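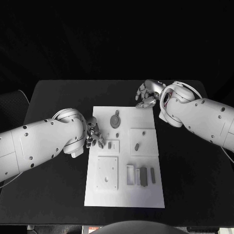

Section 4: Laying Out Your Parts Before You Build

I've put together a lot of shelf clocks from kits over the years, and nearly every one that went badly went badly before I picked up a screwdriver. So please, give this section half an hour before you touch the Galbraith movement! First you need a place to work. A big white sheet over a dark tabletop does the trick, with the small gray and white parts set out on it where you can spot every one. I used to work straight on my bare bench (dark walnut, lovely to look at) and I lost a click spring there that I still haven't found.

What you'll need: your kit, the parts list, a pencil, a soft brush and a few shallow dishes. An old muffin tin works too.

1. Clear the table and wipe it down. Let it dry.

2. Spread your sheet and tape the corners. Skip the fluffy towel, the lint gets into the pivots and you'll be picking it out with tweezers all evening.

3. Open bag A over a dish. There are 30 parts in it, and the taper pins are tiny.

Caution: keep bag C sealed for now. The mainspring is in there, and it can jump out of its retaining ring and give you a nasty cut. Put on safety glasses before you open it in Section 6.

4. Check bag A against the parts list and tick things off in pencil. If you're short a piece, look inside the bag seams first (mine was hiding there), then write to Paraskevi Moschos at the parts desk with the part number. She'll want the kit number from the lid as well.

Note: kits packed before January 9, 2019 have the old strike lever, part 302. It fits fine, but it goes in with the bent end facing the back plate, and the drawing shows it the other way around.

5. Group the wheels by size, biggest on the left. Hold them by the edges, please! Fingerprints on brass turn brown by June.

6. Put a plain sheet of paper flat in the middle of the table, the tall way up, and draw your layout on it. I trace around each wheel and write its number inside the circle. 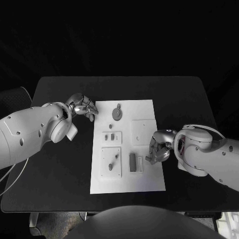 7. Set each wheel on its own circle and leave the pinions standing in the muffin tin so they don't roll.

8. Brush off any dust, then cover everything with a clean box lid if you're stopping for the night. Cats love a loose pinion.

When every circle has its wheel, go on to Section 5 and start with the back plate.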